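Nodholm Opens Applications for Community Kitchen Table Grants

By Heather Innes
February 2022

Nodholm is taking applications for its Kitchen Table Grants, which help community centers, church halls and senior clubs furnish the rooms where people eat together. Nine grants will be awarded in this round. Each one is worth $500 and can be spent on tables, chairs, dishes or storage.

Groups may apply if they serve a shared meal at least twice a month and have been running for six months or more. Past applicants are welcome, including those who received a grant before. A group that rents its space needs a short letter from the owner.

"Most of the requests we get are for very ordinary things," said Sheena Rutherford, who manages the grants. "A club has grown and people are eating off their laps. A couple of good tables will fix that."
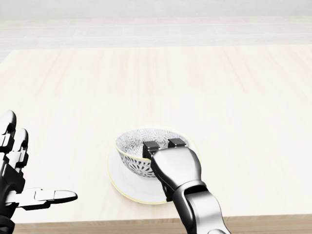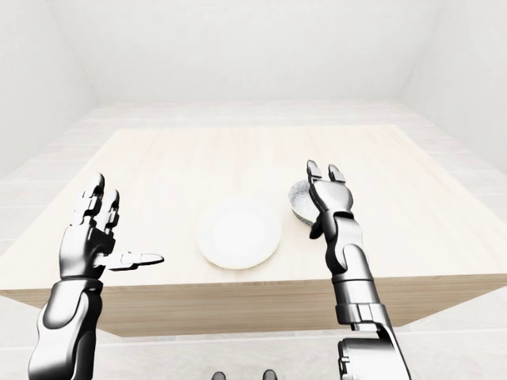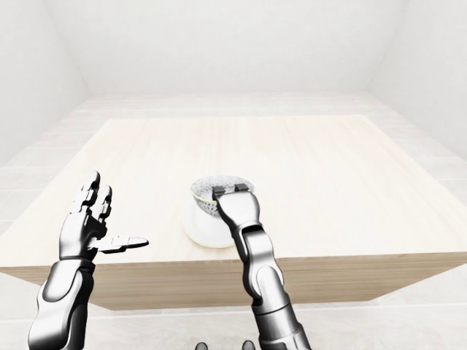 Light wood tabletop against pale surroundings. Renderings.

Tables bought with grant money should seat at least six and have a surface that can be wiped down between sittings. Groups may buy from any supplier. Ogilvie, a furniture dealer, has agreed to deliver free of charge to grant recipients within 15 miles of its warehouse.

Qusai Aoun runs a Thursday lunch at the Bilex Street Center, which received a grant in the last round. The center replaced nearly all of its folding tables.

"The old ones pinched your fingers and wobbled when you cut bread," Aoun said. "We have more people staying for coffee now, and we've had to buy more cups."

The application is two pages long and asks for a simple budget and one reference. Paper copies can be requested by mail. Ketsara Inthanon will answer questions from groups that have not applied for a grant before.

Decisions will be sent out in writing, and all purchases must be made by the end of July. Receipts should be kept and returned with the closing form.

Media contact: Heather Innes, Nodholm press office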